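Flisteo, spring term

We are the Naylor robotics club, and our two-armed machine is called Flisteo, a name chosen by vote after the sensible options split the ballot. This page was supposed to be a gallery. We have 2,122 files on the club drive, most of them of the same three minutes of nothing happening, so it has been edited without mercy. What remains is one picture and the notes that were going to be captions. The notes were written by whoever was closest to the keyboard.

Last updated April 23, 2025.

## The assignment

Sort the cutlery. Pick up a utensil, put it in the correct tray, go back for the next one. My grandmother can do this while on the phone and disapproving of something. We have been at it since October.

The rules come from the Skostunora challenge, which runs to 15 pages and spends two of them defining "utensil." A run lasts 124 seconds. You lose points for dropping things, for missing a tray, and for "unnecessary contact with the work surface," a phrase we have gotten to know very well.

## The driving

Every run in our training set was driven by a student, with one hand on each controller. You move, the arms move, and the computer writes it all down so it can learn your bad habits. Bonifacio Garrido holds the club record for most demonstrations in an afternoon, with 50. He also holds the record for most demonstrations deleted the following morning. The two are related.

New drivers always start too fast. Then they hit the table and become very, very slow for a week. Somewhere after that they get good, and by then it is exam season.

## The knives

A spoon forgives you. A knife lying flat on a table is mostly an idea with a handle on it. If you close the fingers a hair too high you get air, and a hair too low you get the tabletop (see "unnecessary contact"). The thing that finally helped was coming in at a slant and closing late. We tried to write this down for the fall drivers and ended up with a full page that says "come in at a slant and close late."

Color gives us trouble too. The first version of the software picked up striped handles with great confidence and treated the pale ones as a feature of the table. More demonstrations with pale handles fixed most of it. Moving the lamp fixed some of the rest. We don't discuss what fixed the remainder, as it un-fixed itself on Monday.

## The work at hand
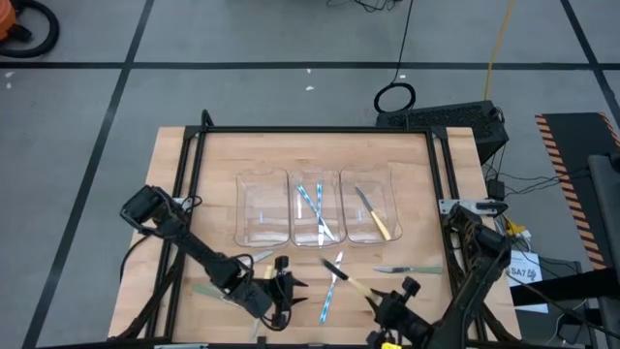
Nnamdi Okoro: "You should grade the striped ones separately. Ours got those right all spring and it made the average look wonderful, and then we swapped in other handles and the average went and hid."

We took the advice. The scores now come in two columns, and the second column is shorter and sadder. It has also improved every week since we started looking at it, so Nnamdi may come back and collect his thanks in person.

Three trays, a pair of arms, and a supply of knives in assorted handles. When a run goes wrong at this table, it usually goes wrong at the second knife, when the driver has had one success and starts to feel talented.

## Still to do

- Two-handed passing. One arm picks up, the other takes over. So far it looks like a custody dispute.
- Replace the Zurex controller on the left, which drifts. We have all learned to drive with the drift, and so has the software.
- Rename the files. Current names include "final," "final2" and "good one i think."
- Read page nine of the rules again. Bonifacio says it allows a restart. The rest of us remember it differently.

Practice is after school in the usual room. Tie your hair back, leave your drink by the door, and don't stand where the arms can reach you, even if you're winning the argument.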